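Changes to the bonus rules at Isidow
June 5, 2024
By the Dadcombe Players' Letter
2 comments | 22 shares

Many of our readers play at Isidow, and in the last weeks we received a lot of letters concerning the new bonus rules there. The rules are long and not always easy to read, so we have tried to collect the main points in this item.

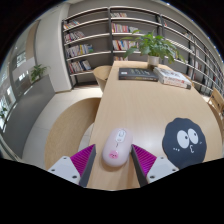
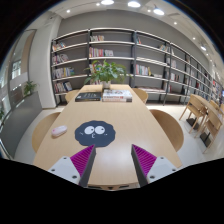
The welcome bonus is still given on the first deposit, and the highest amount is still 400 pounds. What has changed is the wagering, which means how many times the bonus must be played before it can be taken out as money. Until January it was 30 times. Now it is 22 times, and this is of course better for the player. But at the same time the period became shorter. Before, you had two months to complete the wagering, and now you have one month only. A person who plays a little in the evening may find that the bonus is gone before the wagering is done.

Please pay attention also to which games are counted. Slots are counted in full. Roulette and blackjack are counted for a small part, and video poker is not counted at all. One reader from Dadcombe wrote to us that he played video poker for a whole week with the bonus and his wagering did not move. He asked the support and they sent him the list of games, which is placed at the very end of the rules page. We think it should be placed higher.

The largest amount which can be won from the free spins is 2000 pounds. Everything above this is removed from the account when you ask for the payment. This rule existed before too, but now it is written more clearly.

About the payments themselves we can say the following. Cards and bank transfers work as they did. The Yimer wallet was added in the spring, and the readers who use it are mostly satisfied. The name on the wallet must be exactly the same as the name on the casino account. If you have a second name, write it in both places or in neither of them. The documents are checked at the first payment, so it is good to send them early, when you open the account, and not wait until you have won something.

We were asked also about Urka, the smaller casino which has a very similar lobby. The two sites have many of the same games, but the accounts are separate and a bonus from one cannot be used at the other. The wagering at Urka has stayed at 30 times. We did not yet test the payments there and would not like to recommend it or to warn against it.

If you already had an active bonus at Isidow when the rules were changed, the old rules are valid for this bonus until it ends. You can see the date in your account, under the menu "My bonuses".

As always, decide on the sum before you begin to play, and set the deposit limit in the account settings. A lower limit starts to work immediately, and a higher one only after a day. In the next letter we will write about the slot tournaments and how the points are calculated.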